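제 화장대 서랍 데이터 정리한 저장소예요. 이름은 **Jillus**고요, 별 뜻은 없습니다. 섀도우, 피그먼트, 립스틱, 블러셔를 한 줄에 하나씩 적어 둔 CSV랑 눈 위에 올려 본 기록이 들어 있어요. 처음엔 엑셀 파일 하나였는데 친구들이 자꾸 "그거 나도 좀 줘" 해서 결국 여기까지 왔네요ㅋㅋ

마지막 업데이트: 2020년 7월 15일

## 뭐가 들어 있나요

```
jillus/
 products.csv 제품 목록
 swatches.csv 발색 기록
 looks.csv 그날 한 화장
 shades_ko.txt 색 이름 정리표
 scripts/
 wear.py 지속 시간 계산
 pick.py 안 쓴 색 골라 주기
 docs/
```

`products.csv`에는 제품 274개가 있어요. 단품 섀도우가 제일 많고, 팔레트는 칸 하나하나를 따로 셌습니다. 예전엔 팔레트 하나를 한 줄로 적었는데 그러니까 나중에 "그 구릿빛 뭐였더라" 할 때 전혀 도움이 안 되더라고요. 그래서 어느 주말에 몽땅 뜯어고쳤어요. 다시는 하고 싶지 않습니다.

`swatches.csv`는 2695줄이에요. 같은 색을 맨살, 프라이머 위, 끈적이는 베이스 위에 각각 올려 보고 적은 거라 줄 수가 확 늘었어요. 모든 제품을 모든 베이스에 다 올려 본 건 아니고, 마음에 드는 애들은 좀 과하게 많이 올려 봤습니다. 편애가 심한 데이터예요.

`looks.csv`는 그날그날 얼굴에 뭘 했는지 적은 일기 같은 파일이고요. 평일은 거의 다 비슷비슷해요. 출근이 이르다 보니 베이지 하나 펴 바르고 마스카라 하고 끝! 재밌는 건 죄다 쉬는 날에 몰려 있어요.

## 컬럼 설명

### products.csv

| 컬럼 | 뜻 |
|---|---|
| `id` | 제품 번호. 한번 붙이면 안 바꿔요 |
| `brand` | 브랜드 |
| `name` | 제품 이름. 영어면 영어 그대로 |
| `type` | eye / lip / cheek / pigment |
| `finish` | matte, satin, shimmer, duochrome, glitter |
| `family` | 색 계열 (shades_ko.txt 참고) |
| `opened` | 개봉한 달. 모르면 비워 둠 |
| `status` | have / finished / gave / tossed |

`finish`가 은근히 어려워요. satin이랑 shimmer 사이 어딘가에 있는 애들이 꼭 있거든요. 저는 창가에서 고개를 돌려 봤을 때 반짝이는 알갱이가 따로 보이면 shimmer, 그냥 매끈하게 윤만 나면 satin으로 넣었어요. 사람마다 다르게 볼 수 있으니까 너무 믿지는 마시고요.

duochrome도 기준이 헐렁해요. 각도에 따라 색이 확 바뀌어야 하는데, 브랜드에서 듀오크롬이라고 파는 것 중에 제 눈에는 그냥 보라색인 것도 있었어요. 그런 건 제 눈을 따랐습니다.

### swatches.csv

| 컬럼 | 뜻 |
|---|---|
| `product_id` | products.csv의 id |
| `base` | bare / primer / sticky |
| `tool` | finger / flat / fluffy / sponge |
| `payoff` | 발색. 1에서 5까지 |
| `fallout` | 가루날림. 1이면 얌전, 5면 볼까지 반짝이 |
| `hours` | 번지거나 날아가기 전까지 버틴 시간 |
| `note` | 아무 말 |

`note`는 진짜 아무 말이에요. "예쁨", "왜 샀지", "엄마가 예쁘대" 같은 게 잔뜩 있어요. 텍스트 분석 같은 걸 하실 분은... 행운을 빕니다.

그리고 제 눈꺼풀은 기름진 편이에요. `hours` 보실 때 꼭 감안해 주세요. 건성이신 분들은 저보다 훨씬 오래 갈 거예요. Kevin Lozano 님이 같은 제품 몇 개를 직접 써 보고 시간을 보내 주셨는데 저랑 차이가 꽤 나서 좀 부러웠습니다. 그 기록은 `note` 앞에 `[KL]`이라고 붙여 놨어요.

## 발색은 어떻게 했냐면요

팔 안쪽 말고 눈에 올린 기록만 넣었어요. 팔에서는 기가 막힌데 눈에 올리면 사라지는 색이 너무 많아요ㅠㅠ 특히 인디 브랜드 피그먼트는 팔에서 손가락으로 문지르면 뭐든 예쁘거든요.

순서는 늘 비슷해요.

1. 세안하고 스킨케어가 다 먹을 때까지 기다리기
2. 베이스 바르기 (bare면 건너뛰기)
3. 한쪽 눈에 한 색씩만 올리기
4. 창가에서 한 번, 화장실 불빛에서 한 번 보기
5. 바로 적기

5번이 핵심이에요. 나중에 적어야지 하면 백 퍼센트 까먹습니다. 제가 그렇게 날린 기록이 한둘이 아니에요. 양쪽 눈에 다른 색을 올리고 편의점 갔다 온 적도 많은데, 생각보다 다들 남의 눈두덩에 관심이 없더라고요.

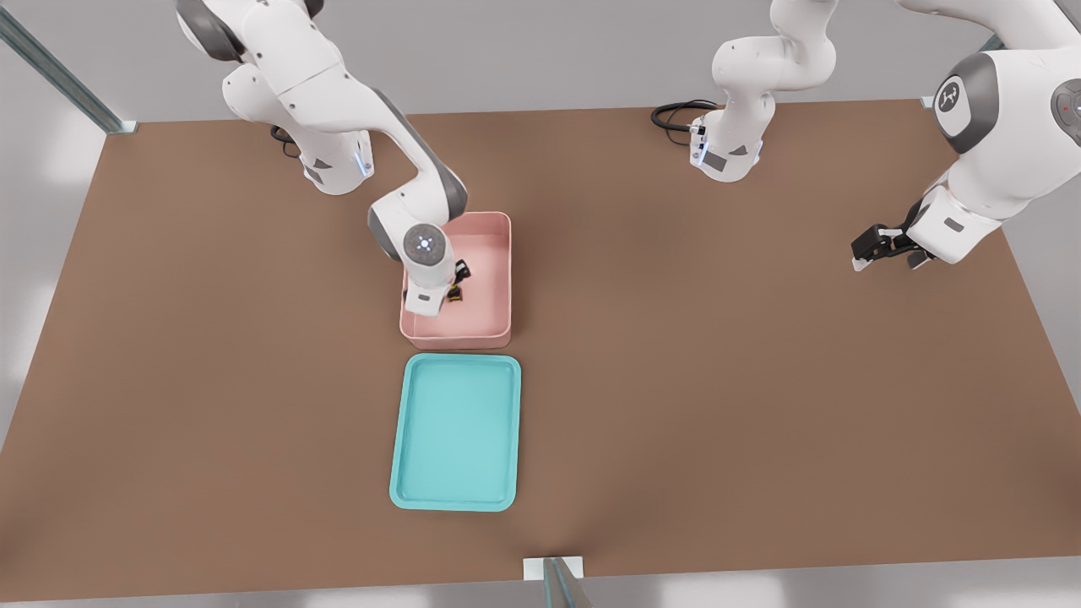

도구는 최대한 같은 걸 썼어요. 납작 브러시는 Plusa 작은 사이즈, 블렌딩은 Pacheco에서 나온 통통한 브러시예요. 둘 다 제 돈 주고 샀고 협찬 같은 거 없습니다. Plusa는 털이 좀 뻣뻣한 대신 피그먼트를 꾹꾹 눌러 올리기 좋고, Pacheco는 너무 부드러워서 매트 섀도우를 경계 없이 풀 때 최고예요. 대신 글리터에는 쓰지 마세요! 다 털어 버려요.

글리터 베이스는 Sisoditz 걸로 통일했다가 중간에 한 통을 다 써서 새로 샀는데, 새 통이 좀 더 묽은 느낌이에요. 제 착각일 수도 있어요. 그래도 혹시 몰라서 새 통으로 한 기록은 `note`에 "새통"이라고 써 놨습니다.

## 스크립트 쓰는 법

파이썬 3만 있으면 돼요. 따로 설치할 건 없습니다.

```
python scripts/wear.py --base primer
```

이러면 프라이머 위에서 오래 버틴 순서로 쭉 나와요. `--type lip`도 되긴 하는데 립은 밥을 먹었는지에 따라 값이 널을 뛰어서 별로 쓸모가 없어요. 점심에 국밥 먹은 날이랑 샌드위치 먹은 날이 같을 리가 없잖아요.

```
python scripts/pick.py --days 18
```

제가 제일 좋아하는 거예요. 최근 18일 동안 안 쓴 색 중에서 하나를 아무거나 골라 줍니다. 아침에 잠이 덜 깼을 때 특히 좋아요. 네온 연두가 나오면 조용히 한 번 더 돌리시면 되고요.

`--days`를 안 쓰면 20일로 잡혀요. `--finish matte`처럼 마무리감도 고를 수 있고, `--family`로 계열도 정할 수 있어요. 조건을 너무 빡빡하게 주면 후보가 하나도 없어서 빈 줄만 나오는데, 고장 난 거 아니에요. 안내 문구는 언젠가 넣을게요.

## 색 이름 정리표

브랜드마다 색 이름이 시적이잖아요. "새벽의 어쩌고" 같은 이름만 봐서는 분홍인지 회색인지 알 길이 없어서, `shades_ko.txt`에 제가 부르는 계열 이름을 따로 적었어요. 이런 식이에요.

- `벽돌`: 붉은 기 도는 갈색 전부
- `팥죽`: 보라랑 갈색 사이. 제가 제일 많이 가진 계열
- `물먹은쑥`: 회색 도는 초록
- `동전`: 구리, 브론즈
- `멍`: 예쁜데 잘못 바르면 맞은 사람 되는 색

Teodoro Olmedo 님이 `멍`은 이름이 너무하다고 영어로는 `plum_grey`로 하자고 하셔서, 영어 매핑도 같이 넣었습니다. 한국어 쪽은 안 바꿀 거예요. 저는 이 이름이 아니면 못 찾아요.

## 알고 있는 문제들

- 빨간 립은 거의 없어요. 안 어울려서 안 사요. 빨간 립 자료가 필요하면 다른 데를 찾아보셔야 해요.
- 반대로 `팥죽`이 지나치게 많아요. 통계 내면 세상 섀도우 절반이 팥죽인 줄 알게 됩니다.
- `opened`가 빈칸인 게 많아요. 오래된 애들은 언제 열었는지 기억이 안 나요.
- 단종된 제품도 그대로 있어요. 이거 어디서 사냐고 물어보셔도 저도 몰라요ㅠㅠ
- 11월 기록은 좀 이상할 수 있어요. 그때 눈가가 다 뒤집어져서 쉬다가 바르다가 했거든요. `hours`가 유독 짧은 줄은 대개 그때예요.
- 저는 21호랑 23호 사이, 살짝 노란 피부예요. `payoff`는 이 피부 기준이라 더 밝거나 어두운 피부에서는 다르게 나올 거예요.

## 기록 보내 주실 분

환영이에요! CSV에 직접 줄을 추가해서 보내 주셔도 되고, 어려우면 이슈에 그냥 말로 써 주셔도 제가 옮겨 적을게요. 대신 이것만 부탁드려요.

- 직접 써 본 것만
- 베이스랑 도구는 꼭 적기
- 피부 타입 한마디 (기름진지 건조한지 정도면 충분해요)
- 얼굴 사진은 안 받아요. 제가 보관하기가 부담스러워요

점수는 느낌대로 주시면 돼요. 다만 `fallout` 1점은 정말 얌전한 애한테만요. 저한테 1점 받은 글리터는 아직 없습니다.

제품 이름 오타 제보도 좋아해요. 불어로 된 이름은 솔직히 그냥 그려 넣은 수준이라 틀린 게 꽤 있을 거예요.

## 라이선스

데이터는 CC BY 4.0, 스크립트는 MIT예요. 블로그에 쓰셔도 되고 표로 만드셔도 되는데, 어디서 가져왔는지만 적어 주세요. 제품 이름이랑 상표는 각 브랜드 거고요.

다음 업데이트 때는 아이라이너를 넣어 볼까 해요. 젤 라이너만 한 통 가득인데 절반은 말라 있을 것 같아서 아직 뚜껑 열기가 무섭네요.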